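Chapter 3
Capacitors in Power Supply Circuits
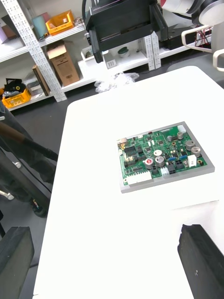 Why does a rectified supply need a capacitor across its output? A rectifier delivers current in pulses, and the capacitor holds the voltage up between them by giving back charge it stored at the last peak.

The voltage still falls a little between peaks. This fall is called ripple. For a full-wave rectifier, its size is close to the load current divided by the product of the capacitance and the pulse rate. Doubling the capacitance cuts the ripple in half, but it also raises the peak current in the diodes.

Electrolytic types are the usual choice where a large value must fit in a small can. Most are polarized and must be connected the right way around. Their life is rated in hours at a stated temperature, often 1000 or 2000, and falls quickly as the part runs hotter.

Section 3.1 derives the ripple equation. Section 3.2 covers series resistance and heating. Readers who have not met the time constant should review Chapter 2 first.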